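Replacement tires, first 333 miles

The old set came off in April with 3 mm of tread left on the rears. Daiane Frota at the shop fitted the new ones at 33 psi cold, and I have left that alone so far.
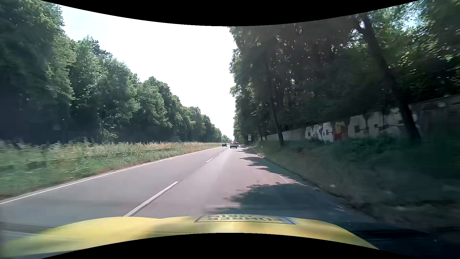 Road noise was my main complaint with the old set, and it is lower now on coarse asphalt. My usual test is a straight two-lane road through woods, with little to hear except the tires. Tree shadows fall across the right lane there, so surface patches are hard to spot early – I go by sound and feel. The worn edge line on that side is no help either.

Steering is slightly slower off center. Fuel use has not changed enough to measure. Next check is tread depth, all four corners, at 533 miles.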